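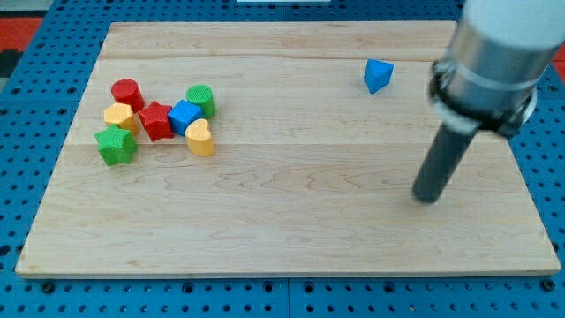 Our project was to design a bath tray for the Cloltcombe tub, a small freestanding bath that has no ledge for soap or a cup. The tray had to rest across both rims and be easy to lift off with one hand. We looked at three materials: bamboo, cork and maple. For maple we wanted the look of a board made of glued strips, pale with light brown grain running mostly lengthwise and a slightly beveled edge. Bamboo was cheaper, but the sample we got from Saengthong had sharp corners.

The final tray is 800 mm long and weighs 1173 grams with four coats of oil. We cut two grooves underneath to fit over the rims. The first grooves were too narrow and the tray rocked, so we recut them at 52 mm.

We tested it on the display tub in the Bireo showroom in April. It stayed in place with a full mug on one end. Water pooled near the soap dish, and a drain slot should be added there. We did not have time to test the oil against bath salts.

Report submitted 07/07/2026.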